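Home | Recipes | Rambles | About me

So I gave up my phone before breakfast for all of November, and I have opinions! I used to wake up and scroll until my coffee went cold. Now I eat my toast and stare at the wall like my grandma did.

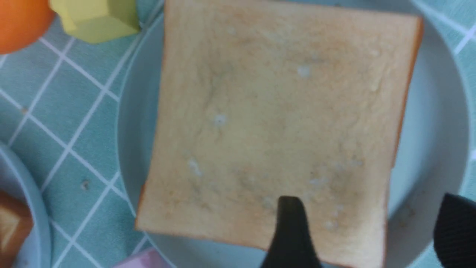 Ute Oltmanns

The first week was rough. I kept reaching for my pocket — so silly. By week two I'd read 846 pages of a mystery I bought ages ago (the gardener did it, sorry).

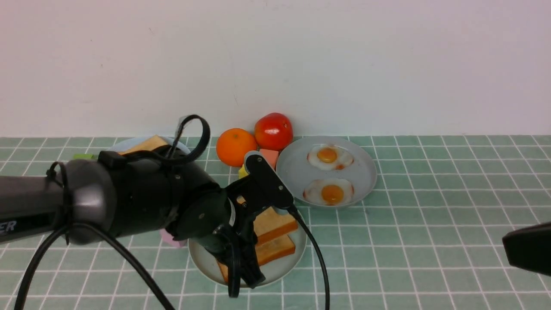

I also started writing letters again, real ones, with stamps. My cousin Marlene wrote back four pages, mostly about her knee.

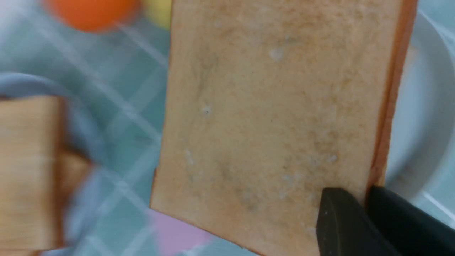 Anyway, 30 mornings done and I'm keeping it up through winter.

Comments

Dirk Steinbach: Thanks for spoiling the book!

Dörte Haberkorn: Trying this tomorrow. Wish me luck.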